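Udura Opens Snack Box Packing Days in Erkdale This May

Small lidded boxes, filled with treats and sent on to neighbors, return for a second spring

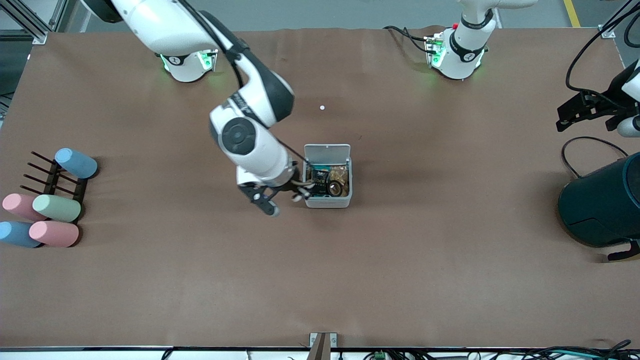 Opening a box somebody else has packed still feels like a birthday, according to Areti Kouris, who would happily give up the fancy ribbon for one more piece of chocolate.

ERKDALE - Udura is bringing back its snack box packing days this May, and we could not be happier about it! The first session starts Monday at 10 a.m. in the long room at Charvát Hall, with paper-covered tables, plenty of boxes and a whole lot of snacks waiting to go into them.

Last spring 788 boxes went out to people across Erkdale. This year the goal is 1,369, spread over 17 sessions, and every household on the delivery list will get one.

The idea is simple. You pick up a small box with a hinged lid, fill it with wrapped sweets and snack packets, close it and pass it along. Most people get the hang of it by their second box (the first one always seems to end up with a lid that won't shut). Flat packets do best standing up along the side, and round things can go next to them. Crinkly foil takes up more room than you'd think, so give it a gentle squeeze before you decide the box is full.

"I came in for one hour last year and stayed for the whole afternoon," said Abhishek Goel. "You start caring a lot about corners. My daughter and I still talk about the box where everything fit on the first try."

The boxes are meant to be kept. After the snacks are gone they work nicely for buttons, tea bags, spare keys or whatever else is rolling around in the kitchen drawer, and we loved hearing what people did with theirs.

Each session has room for 20 packers and lasts two hours. Children are welcome with an adult. Snacks should be sealed and individually wrapped, and homemade food can't be accepted. Donations may be dropped off at the Jundia store on the ground floor of the hall during opening hours.

To save a spot, stop by the Udura desk at Charvát Hall or sign up at the door if there is still space.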